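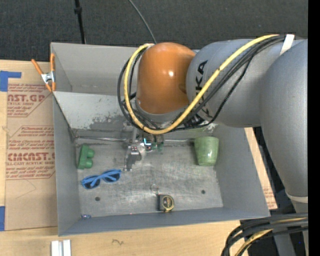 Speaker notes: Sorting out the odds-and-ends bin
Golton community workshop series, session two, 40 minutes plus questions

Slide 1. Title
Wait for people to sit down. Say the title and then start. Skip the long thank-you, it ran four minutes last time.
Opening line: every building has a container where things go when there is no better place for them. Ask for a show of hands. Who has one at home? Who has more than one?
The talk covers small loose objects: how they pile up, how to empty the container they pile up in, and how to keep it usable afterward. It does not cover paper, clothes or garages. People always ask about garages. Send them to the Uzor handout on the back table.

Slide 2. What ends up in there
Use the picture we started with. A green block like a toy building piece, blue sunglasses, a green cup, a tape measure, a small clear round thing.
Let the room look for a few seconds before talking.
Point: these have nothing to do with each other. One is for play, one is for going outside, one belongs in a kitchen, one belongs with tools. The clear one could be a bead or a lens and I can't tell you which.
Point: a mixed bin is usually a sign that several rooms are sharing one container. That is a different problem from owning too much, and it gets fixed a different way.

Slide 3. The Mornatetti count
At Mornatetti we went through the shared storage on the ground floor and wrote down each loose item. The total was 1,477.
Of those, 532 already had a proper place in the building and had simply not gone back to it. Say this number slowly. People write it down.
Another 100 could not be identified by anyone who worked there. We kept those in a labeled box until January and then let them go. No one came asking.
If someone wants the full list, it is on the Nova shared drive. Do not try to show it on screen, the text is too small.

Slide 4. Emptying the bin
Take everything out. Do not sort inside the bin. You end up moving the same cup from one side to the other.
Use a table with good light. A plain wooden top is fine. Put down a towel if you are handling glass or ceramics.
Big things first, then flat things, then the tiny ones. Tiny ones go straight into a saucer or a jar lid so they don't roll.
Check the corners. Go back to the picture and show the bluish speck in the lower left corner of the bin. Bits that size are easy to miss from standing height. If the speck matters, you will only find out with your head over the bin.
(Demo if there is time: tip out the practice bin. Warn the front row about the noise.)

Slide 5. Four piles
Goes back to a room. Belongs to a person. Stays in the bin. Don't know.
Run through the picture again as practice and take answers from the floor. The cup usually gets "kitchen" right away. The tape measure splits the room – half say toolbox, half say it should stay where people can grab it. Both are fine. Pick one and write it down.
Sunglasses go in the "person" pile. Set a date for someone to claim them.
The block goes back to the toy box if there is one. If there isn't, it goes in "don't know."
Keep the "don't know" pile small. If it grows past a shoebox, stop and ask someone else in the building to look.

Slide 6. The container itself
Most people skip this part.
Sloped sides are good. You can see to the bottom and get a hand in without scraping your knuckles. Straight deep sides hide things.
Metal lasts but it marks. The floor of the one in the picture has streaks and scratches and a dark smudge up near the far wall. That is ordinary wear and no reason to replace a bin.
Look for holes. There are two small round ones in that floor. A hole that size won't lose you a cup, but it can lose you a screw. Tape over it from below or lay in a piece of felt.
Wipe it out while it is empty. Warm water, a little dish soap, dry it fully before anything goes back.
Fragile items: a glazed cup on bare metal is likely to chip sooner or later. If a cup has to live in a bin, line the bin.

Slide 7. Keeping it that way
Label the bin with what is allowed in it. "Misc" is not a label.
One person checks it once a month. Ten minutes, with a timer.
Keep it open on top. With a lid on, people forget what is inside.
Do not buy a second bin. At Uzor they bought a second one and had two full ones by spring.
The Golton budget for storage was 2,000 last year and most of it went to containers. Suggest spending it on shelf labels and hooks instead. Expect some pushback here, let it run for a minute and move on.

Slide 8. Questions
Likely ones:
How long do I keep unclaimed things? Three months is plenty. Glasses with a prescription, longer.
What about tiny parts? One jar, clear, with a date on it. Empty the jar when it is full.
What about children's things? Give them their own low bin and leave it alone.
Does this work for a shared kitchen drawer? Yes, same four piles. Take the knives out first.

Before leaving: collect the practice bin and the saucers, return the clicker to the front desk, leave the spare handouts by the door. Room has to be clear by 4:30.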